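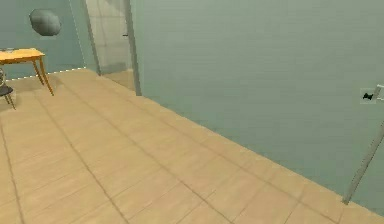 Huw Meredith wrote:
Run 167 went through as a pass and I don't think it should have. Section 4 of our sim test rules says a run only counts if the start state was checked before the first motion command. The log for 167 has the start check and the first command with the same timestamp. Either the check took no time or it never ran. Can someone look before we send the Langat report out?

Status: Open
Component: Ketik runner, start check
Priority: Medium
Assigned to: Aravind Acharya

Update 1, Aravind Acharya

I pulled the log and Huw is right about the timestamps. The start check is meant to do three things: read every joint, confirm the gripper is empty, and compare the object list against the scene file. On this run the runner called it and got "skipped" back. The summary script reads anything that isn't "fail" as a pass.

So there are two separate faults. The check was skipped, and the summary hid it. I am keeping both on this ticket for now.

To reproduce:
Load the scene file with the cached state left on.
Start the run from the Ketik queue, not from the desktop.
Open the log and look for "start_check: skipped".

It happens every time with the cache on. With the cache off, the check runs and takes 400 ms.
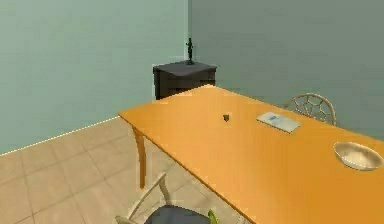
Table side of the room, white bowl at the right.

Update 2, Aravind Acharya

Cause found for the skip. The cache stores the result of the last check along with the scene. If the scene file hasn't changed, the runner assumes the old result still holds. That was put in during June to save time on long queues. It breaks the rule, which asks for a check per run and makes no exception for an unchanged file. Objects can be moved by an earlier run without the file being touched.

I turned the cached result off on the Elwood machine and left the rest of the cache alone. Runs on that machine have had a real check since.

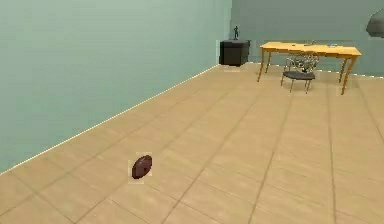
The object list needs tightening too. Our rule says each object must be named and given a support surface, meaning the thing it is resting on. The current check compares names only. A small item that belongs on the table would still match by name if it were down on the floor, as the dark oval one is, a long way out from the furniture. The start check has to compare the surface as well, and a mismatch has to stop the run. A warning isn't enough, as warnings get lost in the queue output.

Huw Meredith wrote:
Agreed on stopping the run. Please don't let the runner put things back by itself. If it resets the object and carries on, the log won't show that the start state was wrong.

Update 3, Aravind Acharya

No auto reset. The run stops, the log names the object and both surfaces, and a person decides what to do next.

The summary script now has 3 results: pass, fail and not checked. "Not checked" can't be counted toward a pass rate. 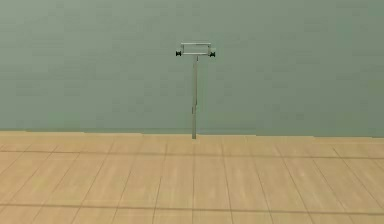 Do older runs with a skipped check have to be thrown out?

Keep the logs, but mark those runs "not checked" and leave them out of any report. If the result is needed, run it again with the check on.

Update 4, Aravind Acharya

Run 167 is marked "not checked" and queued again. Huw has taken it out of the Langat report. The Cletach runs use the same queue, so I am going through those logs next under this ticket.

Still to do: surface comparison in the start check, and new wording for section 4 so it says "before every run" in those words.

Status: In progress
Last changed: 2022-03-24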